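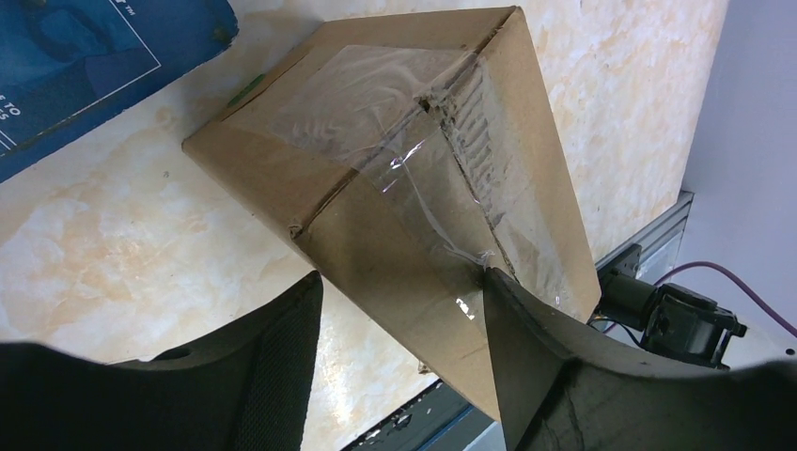

Clear tape over a seam, with wrinkles and bubbles left in it.

Plitell is hiring two packing and returns assistants for its Umport site. The job is full time and lasts eight weeks, with a chance of staying on after that. You will open, check, repack and tape cardboard boxes of small household goods and toys.

What you will do

Open returned boxes and check the contents against the slip. Repack anything that can go back on the shelf. Replace boxes with crushed corners or split flaps. Tape every seam flat, pressing from the middle out, and cut the ends square. If the tape wrinkles badly, pull it off and do it over, or use a new box if the cardboard tears. Sort loose toy bricks by color and put them back in their trays.

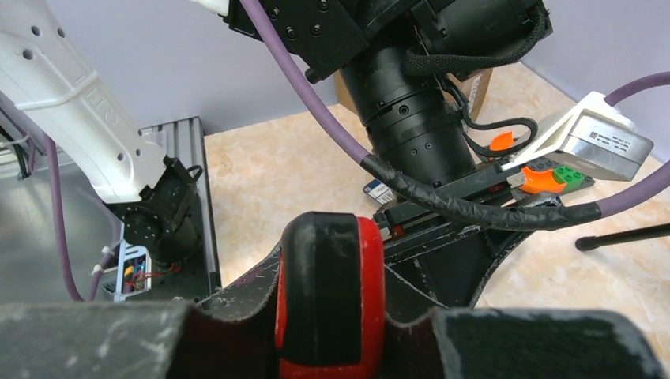
What we ask for

No packing experience is needed. You should be able to stand for most of a shift, lift a full box to table height, and read labels in English. Neat handwriting helps, as returns slips are still filled in by hand. Please wear closed shoes. Gloves and tape dispensers are supplied.

You will learn the Nadar shelf list, which has 263 item numbers. Most people use the printed sheet for the first couple of weeks and that is fine. Breaks are paid. Parking is free behind the Elen building, and the bus stops at the gate.

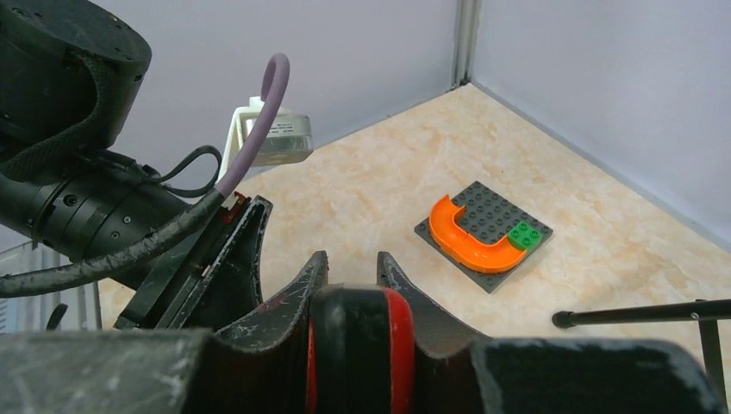
Umport, 2022-06-09

Both positions are open as of today. We will keep the ad up until they are filled. People who applied in May do not need to apply again; those applications are still on file. 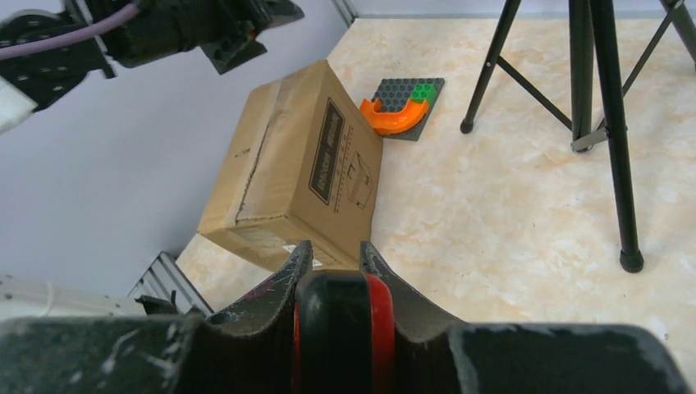 Part of the trial shift is deciding which boxes can be used a second time. We will give you a mixed stack and ask you to sort it into keep, retape and recycle. Look at the long seam first. One that runs ragged down the top, as on the tan box lying on the floor, has to be checked from the inside before any new tape goes on. Then look at the side panel. A printed label with a line drawing next to it belongs to the first shipment and gets covered before the box goes out again. Small stickers near the corners are peeled off if they come away clean. The trial shift is paid at the normal rate.

To apply, bring or mail a one-page letter to the Plitell front desk, Umport. Include a phone number, the date you can start, and whether you prefer the early or late shift.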